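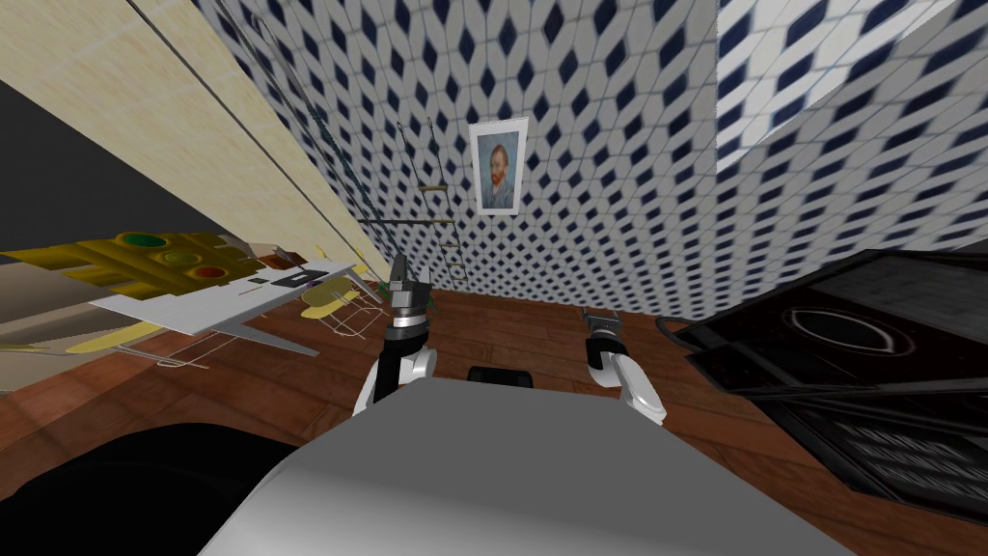
Graltthorpe, Feb 13, 2018

Subject: Re: [oldhouse] banging radiator, second floor

Hi all,

Catching up on the list over a bowl of soup, and this one is so close to my own winter that I have to jump in!

On a night in January a member in Pendine wrote:

> We have one-pipe steam, original to the house as far as
> anyone knows. The upstairs bathroom radiator bangs like
> somebody is hitting it with a wrench, always early in the
> morning when the heat first comes up. The others are fine.
> I've swapped the vent and it made no difference. The
> heating company wants $499 to "balance the system" and
> can't tell me what that involves. Is it worth it, or is
> there something I should try first? The dog has started
> sleeping in the car port.

Please don't spend the $499 yet. Put a level on top of the radiator first. Mine had been leaning the wrong way for years (away from the valve, so the water just sits in the far end) and I never noticed, even though I was in that room with a toothbrush twice a day. I slid a couple of wooden shims under the feet at the vent end, and most of the racket was gone the next morning. You want the slope going down toward the supply pipe so the water can run back out. It doesn't take much. Go slow with the pry bar, too. Those things weigh a ton and the pipe does not like being lifted.

Second thing, check that your valve is open all the way. On one-pipe steam it's open or it's closed, there's no halfway, and half open is a great way to get banging. Somebody in my house (fine, me) had been using it like a faucet.
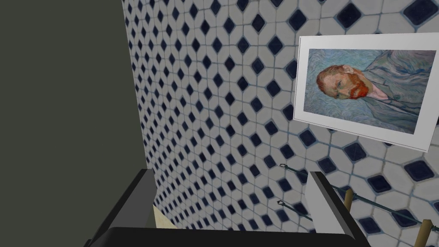

White octagons, navy dots.

If the level and the valve are both fine, then I'd go down to the basement and look at the pipe that feeds that room. I found a hanger that had let go, and the pipe had a nice little belly in it where water could collect. New hanger, $2 at the hardware store on Sowa Street, and I felt like a genius for a week. Wrap the pipe while you're down there if it's bare. Just please, please have any old white wrap tested before you touch it, mine was the bad kind and I left that to the people in suits.

About vents. You said you swapped yours but not what you swapped it for. I had a very fast one in the bathroom, which was silly for such a small radiator, and I changed it for a Nistusano adjustable set near the low end. Slower, quieter, and it doesn't spit on the wall anymore. Other people here swear by other kinds and I'm not going to fight about it.
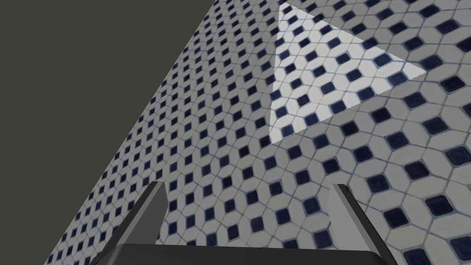 Also look at the pressure setting on the boiler. Mine had been cranked way up by a previous owner, I guess on the theory that more is more, and the whole system got calmer once it was turned down. I had the boiler guy do that part during the yearly cleaning. It added 20 minutes to the visit and he didn't charge me for it. He also skimmed the boiler water, which was disgusting, and I think that helped as much as anything.

My house is over 60 years older than I am, so I try to be patient with it, but that banging at five in the morning really does get into your bones. I used to lie there waiting for it.
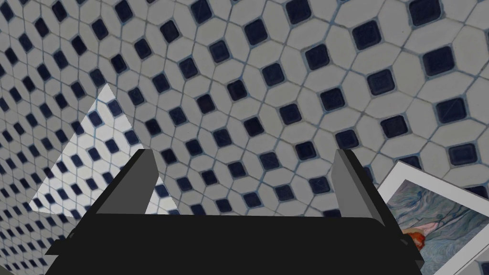 So, my order would be level, valve, basement pipe, vent, pressure. If you do all of that and it still bangs, ask the company to write down exactly what they'd do for the money and post it here, and I'm sure you'll get a dozen opinions by lunch.

One question back at the list while I'm at it. Has anybody stripped a radiator in place without taking it off the pipe? Mine has so many coats of silver paint that the pattern has just about disappeared, and I don't trust that old union nut to come loose in one piece. I'd take a messy method over a risky one.

Stay warm, and give the dog a biscuit from me.

(still in Graltthorpe, still on steam)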